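### 4. Filling the tank and running the first flush

I've set up three of these Mujić countertop humidifiers now (one at home, two at the shop on Lulevstead Road), and this is the part of the guide people skip and then write to me about. It takes twenty minutes, most of which is waiting.

You'll need the tank, the blue base, the Somasham filter from the small box, and some water. Distilled is best. Filtered is fine. Our tap water is so hard that it left a crust on the plate in under a week, so I gave up on it back in July.

1. Unplug the base. Please do this even if the light is off.
2. Lift the tank straight up by the handle and turn it over in the sink.
3. Unscrew the fill cap counterclockwise. It's stiff the first time, and a damp dishcloth helps with the grip.
4. Soak the filter in a bowl of cool water until it stops bubbling — mine took six minutes — and push it onto the stem inside the cap.
5. Pour in 200 ml of water, put the cap back on, and swish it all over the inside of the tank. Dump it out. Do that twice.
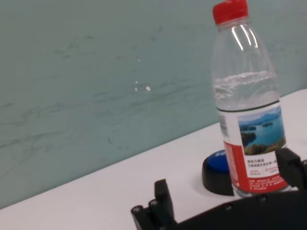

6. Now fill it for real, up to the line on the side and no higher. I like to pour slowly down one wall so I don't trap air under the filter.
7. Screw the cap on until it clicks, flip the tank over, and hold it above the sink for a few seconds. A couple of drips is okay. A steady trickle means the rubber ring has rolled, so take the cap off and seat the ring again.
8. Lower the tank onto the base, plug it in, and press the mist button once.

**Note:** The first mist can take a few minutes to show up, and it smells a bit like a new shower curtain. Run it on high by an open window for an hour and the smell goes away.

**Caution:** Never pour water into the base itself, and don't carry the whole thing around with the tank on. I did that once and soaked a power strip.

**Caution:** No oils, no vinegar, and no bleach in the tank while it's running. Vinegar is for cleaning day only (see section 6).

#### If the red light stays on

It usually means the float is stuck. Unplug the base, take the tank off, and nudge the little white float with a fingertip until it bobs freely. If you get code 74 on the display, the tank isn't sitting flat. Code 122 is the filter reminder, and you clear it by holding the mist button until it beeps.

Spare caps and rings come from Brovov, part number 1738. Order two rings while you're at it, they're tiny and they love to go down the drain.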